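The case against closing a drawer

Demonstrations of household robots favor tasks with a clear finish: a folded towel, a cup on a shelf. Drawers get less attention, and I think they are the better test.

A drawer has one degree of freedom and a good deal of friction. Pull off-center on a single small knob and it racks in its runners. A person corrects for that without looking. A policy trained mostly on bar handles will often grip a knob too shallowly and slip. At Okden, Jianguo Bai ran 1000 drawer trials on 7 cabinets, and nearly all of the failures came in the first inch of travel.
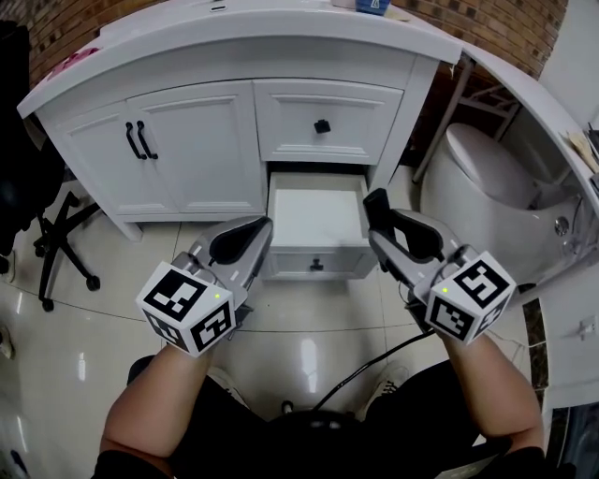 Hand-held grippers, marker cubes and a white cabinet with one small-knobbed drawer front or more. 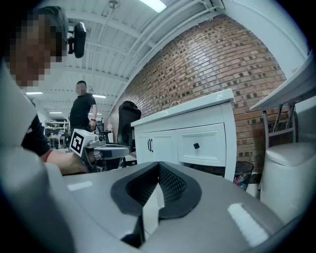

Reading time: 1 minute

So, can machines do chores yet? On a cabinet they have practiced on, yes, slowly. In a strange bathroom I would not bet on it. Human demonstrations help, but they record motion better than force, and force is where drawers go wrong. Until vendors publish results on furniture their machines have never touched, buyers should treat the word "household" as a plan.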